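Filed under: Home & Money | Rants, mild

Does anyone need a special detergent for every kind of cloth?

My laundry shelf had five bottles on it in May. One for whites, one for darks, one for wool, one for "active" clothes and a small, very expensive one for delicates, which I bought after a sweater died and I was feeling guilty. I lined them up on the dryer and read the backs, and I came away suspicious.

The Nusex dark wash and the Nusex regular wash list nearly the same ingredients in nearly the same order. The dark one leaves out the brightener, and it costs a good deal more for leaving it out. I wrote to the company and asked what else was different. They sent back a nice paragraph about "fiber confidence." I still don't know what that is.

So I ran a test, if you can call it that. I had two black T-shirts, same brand, bought the same day. One got washed in Nusex Dark, the other in Trusus, the plain stuff in the big jug. Cold water, inside out, hung up to dry. After 31 washes I put them on the bed by the window and asked my neighbor Agustina Godoy to pick the faded one. She picked one, changed her mind, and then said they both looked old. I agree with her.

I know this isn't science. Two shirts don't prove much, and our water here is soft, so your results may be different. But if a product promises to "lock in black" I'd expect to see something from across a bedroom.

What does seem to matter is dull stuff. Cold water. Less soap than the cap tells you (the lines inside the Donum cap are so faint that I think most people just fill it). Not leaving dark things on a sunny line all afternoon. My mother did all of that with one box of powder, and her black skirts outlived several washing machines.
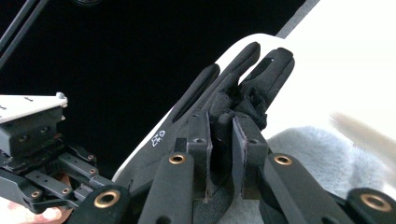 Wool is the one place where I'll give a little ground. Regular detergents often have enzymes in them that are hard on wool, and the wool bottle has earned its spot on the shelf. But the "active" bottle hasn't, and neither has the idea that every small thing needs its own treatment. Take a black fabric glove, like the one draped over the white panel in the photo. By the logic of the detergent aisle I could make a case for three of my bottles. I'd check the care tag, use the plain stuff if the tag allows it, and get on with my day.

I should say that Sikora, the grocery near us, has now put in a whole shelf of scent beads. I have not tried them and I'm not going to. A clean shirt should smell like not much.

The dark wash is nearly finished and I won't be buying another. The delicates bottle I'll probably keep until it dries up – it cost too much to pour out.

3 comments

marlene_k: The cap thing drives me nuts. I marked mine with nail polish at the lowest line and the towels are softer than they've been in years.

Theo: Disagree on darks. We have very hard water and I do see a difference with the black jeans. Try it somewhere other than your house before you write it off!

oldspinner: Vinegar in the rinse. That's all I'll say.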